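Grulldale Neighbourhood Centre
Minutes of the general meeting, 7/1/24

Present: Catarina Magalhães (chair), Aníbal Godinho, Nuno Peixoto, Matilde Teixeira
Apologies: Aba Yakubu
Meeting opened 6.30 pm.

1. Previous minutes
Accepted with one correction. Item 4 should read "side gate", not "side path". Moved Nuno, seconded Matilde.

2. Matters arising
The letter to the council about the bus shelter has been sent. No reply yet. Aníbal to follow up by phone.
The key to the hall cupboard has been found. The spare stays with Catarina.

3. Finances
Opening the books for the year, the general account stands in credit and all invoices are paid except the one from Asgate for the gutter work. Matilde has queried the labour charge and is holding payment until they answer. The grant of $2,000 for kitchen improvements has been received and must be spent by the end of August.
Report accepted. Moved Aníbal, seconded Catarina.

4. Kitchen and dining room
Nuno has two quotes for the new range hood, one from Deng and one from Nostau. Deng is dearer but includes removal of the old one. The meeting preferred Deng, subject to Nuno confirming that the colour of the splashback can be matched.
Matilde raised the table settings for the Thursday lunches. The paper mats tear and cost more each year. She favours a woven mat in beige, which goes well enough with a black tabletop and can be wiped down between sittings.
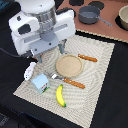
5. Thursday lunches
Lunches resume next month. There are 62 people on the list and 12 waiting for a place. Catarina suggested a second sitting at 1.15 pm. Aníbal was concerned about the washing up and would like the second sitting trialled for a month before it is advertised. Agreed.
Aba has asked in writing that the menu be put on the noticeboard a week ahead, with allergens marked. Agreed.

6. Garden
The lemon tree needs pruning and the tap near the shed drips. Nuno to replace the washer. The neighbour on the north side has asked again about the passionfruit vine coming over the fence. Aníbal will cut it back and speak to her.

7. Other business
Hire rates for the small room were discussed but not settled. Held over to the next meeting so Aba can take part.
Matilde asked that people rinse the urn after use.

Meeting closed 7.50 pm.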